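Butcher block is a timber surface made by gluing strips of wood side by side under pressure. It is used for benchtops, desks and chopping boards. In edge-grain panels the long sides of the strips face up; in end-grain panels the cut ends do, giving a harder-wearing but dearer surface. 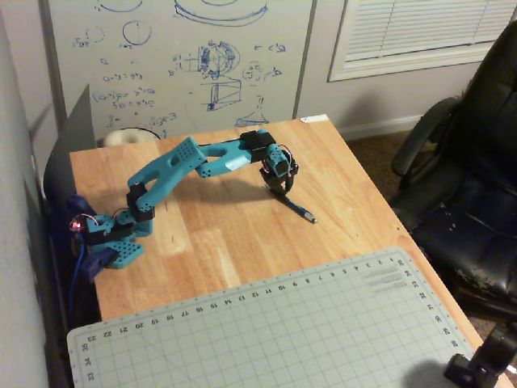
Desktop with butcher-block grain in a warm honey colour

Panels swell and shrink across the grain as humidity changes – fixings are therefore slotted. The Tornness workshop sold panels 41 mm thick and 700 mm deep, finished with oil. Oiled surfaces are recoated when the colour dulls.

See also: Glued laminated timber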